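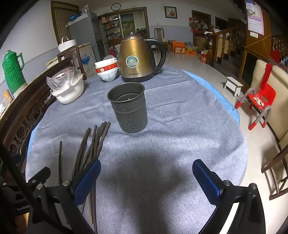

Vollance Grip Monitor has one job. It listens to a gripper, decides whether there is anything between the fingers, and says so with a colored dot. Green is holding, gray is empty, red is dropped. I have used it on chopstick work since June, and I now trust the gray dot completely.

Setup is painless. The installer found both grippers without a fight, the calibration takes as long as making tea, and the log is a plain text file that opens in anything. Whoever wrote the manual has met a customer before. If the review ended there it would be four stars and we could all go home.

## The green dot

The fault is simple to describe. Close the fingers on something thin, let it slip out, and the dot stays green. It goes on staying green while you move a grip of pure air across the table and release it, with great care, over the holder. The log then records a successful placement. I have never had such a good success rate.

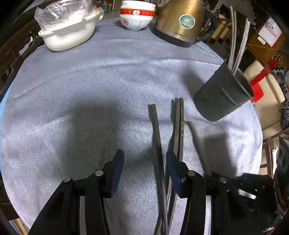

It took us longer to catch than I'd like. Ildikó Halász went through one session by hand, all 2953 lines of it, and found 200 placements in which the gripper had placed nothing. She was fairly calm about it. I had already sent the numbers to Lorna Rennie at Chisholm with a cheerful note, so I was less calm.

The trouble seems to be the threshold. It ships at 2000 (the manual gives no units, and neither did support), and at that setting the closed fingers pressing on each other look the same to the software as fingers pressing on something narrow. Raise it to 3000 and the phantom grips mostly go away. So do a fair number of real ones, and you get a red dot while the thing is plainly still in your grasp.
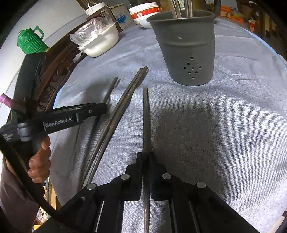 Thick objects are fine at either setting. Mugs, spoons, the lid of a jar: the dot behaves. The worst case is one dark chopstick held upright between two black fingers, with a pair of the same lying side by side on the towel next to it, because then you can't easily tell by eye either and you start believing the dot. Don't.

For sorting cutlery that's merely annoying. The manual also suggests using the red dot as a stop signal for an arm, and there I'd say please no. A monitor that reports "holding" over an empty grip will report it just as happily when the object is on its way to your foot. Wire the stop to something else.

Support answered in two days and suggested I clean the pads. The pads are now very clean.

We've gone back to the older Dilano monitor for anything thin. It's ugly, it beeps, and the export crashes if there's a comma in the file name. It does notice when it drops things.

Two stars. I'll look again when the threshold can be set per object, which Vollance says is "on the list."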